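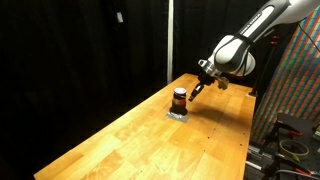 Re: Stallance bottom bracket, service interval

Flelton_Rd wrote: The interval printed in the Stallance manual is 2,000 kilometres, and members are advised to observe it. My own unit was inspected at 658 and the drive-side bearing was already rough. The cranks are Vovero, fitted to the torque specified.

cadence_west wrote: I must respectfully disagree. A rough bearing at that distance suggests the shell was not faced before installation. The colour of the grease would assist in a diagnosis.

Flelton_Rd wrote: The shell was faced by the shop in September. The grease was grey. I would add that the replacement kit costs 279 dollars, excluding the tool.

tallow_spoke wrote: The Uibo bearings are dimensionally equivalent and cost about 20 dollars each. Fitting them voids the warranty -- members should weigh that before proceeding. 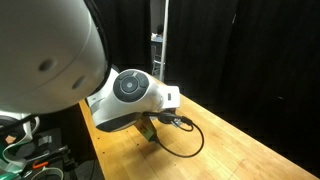 Re: Re: Warranty position

cadence_west wrote: I cannot endorse the substitution while the original unit remains under warranty. A claim should be lodged with the dealer first.

Flelton_Rd wrote: Noted. The claim will be lodged on Thursday. I maintain that the printed interval is too long for wet-weather commuting.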